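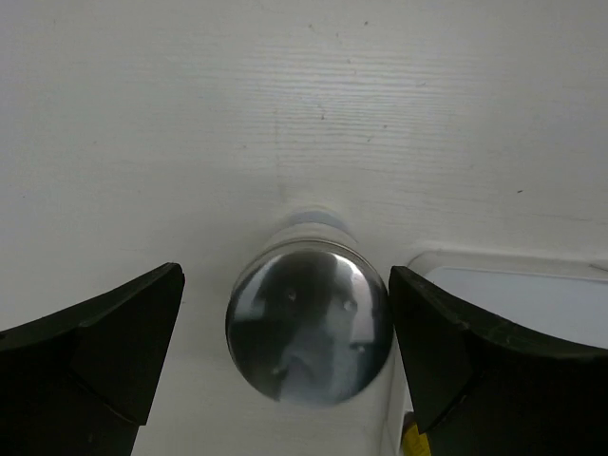

Metal canister on a white painted surface with a faint wood grain.

Datasets > Consumer Text > Home Furnishings > jevar-furniture-reviews

Print this page | E-mail this page

# jevar-furniture-reviews

Customer reviews of bed frames, dressers, bookcases and dining chairs, collected from the Jevar store site and cleaned for text work. There are 2,788 reviews in the current release, all in English. Each one has a star rating and a set of hand-assigned topic tags.

Maintained by Povilas Raudsepp.

## Files

- `reviews.csv` – one row per review
- `products.csv` – one row per product, joined on `product_id`
- `tags.txt` – the tag list with a one-line definition for each
- `CHANGES` – release notes

All files are UTF-8 with Unix line endings. Fields containing commas or line breaks are quoted.

## Fields in reviews.csv

- `review_id` – integer, stable between releases
- `product_id` – matches `products.csv`
- `stars` – 1 to 5, whole numbers only
- `title` – may be empty
- `body` – the review text
- `tags` – separated by semicolons
- `delivery` – `home`, `curbside`, `pickup` or blank
- `assembled_by` – `customer`, `service` or blank

`delivery` and `assembled_by` come from the order record, not from the review text. Sometimes the two disagree. A customer may have paid for assembly and then put the dresser together alone when the crew was late. We left these as they are.

## How the reviews were selected

The first pull had a little over 3,000 rows. Exact duplicates went first, then reviews with fewer than 4 words, then reviews of items outside the furniture departments (mostly lamps and rugs). Reviews posted under the wrong product were kept if the right product could be worked out from the text.

Three product lines make up most of the data:

- Risteck: flat-pack bookcases and dressers
- Mellor: solid wood bed frames and dining chairs
- Balix: metal bed frames

Balix is the smallest of the three and has more one-star reviews than its size would suggest. Most of them mention the same missing bolt pack. Anyone training a rating model should look at those before splitting the data.

## Tags

A review can carry any number of tags, or none. The ones used most are `assembly`, `color_match`, `damage`, `missing_parts`, `drawers`, `smell`, `sturdiness` and `value`.

`color_match` covers any remark on how the finish compares with the website, good or bad. `drawers` is for sticking, sagging or misaligned drawers and is not used when a drawer front was scratched in shipping – that is `damage`.

A sample of 1,000 reviews was tagged a second time by another reader. Agreement was good on `assembly` and `missing_parts` and poor on `value`. Treat `value` as a rough label.

## Known problems

- Apostrophes are missing from a batch of Mellor reviews. They were lost in the store's export and have not been put back.
- Some reviews end in the middle of a sentence. The old review form had a length limit.
- "Walnut" and "dark walnut" are separate finishes in `products.csv`, but customers use the names interchangeably.
- Names, phone numbers and order numbers were replaced with `[removed]`. If you find one we missed, open an issue with the `review_id` only. Please don't paste the text.

## Changes

The June release fixed the dresser widths in `products.csv`, which had been swapped with the depths, and added the `assembled_by` field. Review IDs did not change.

3 comments | 11 shares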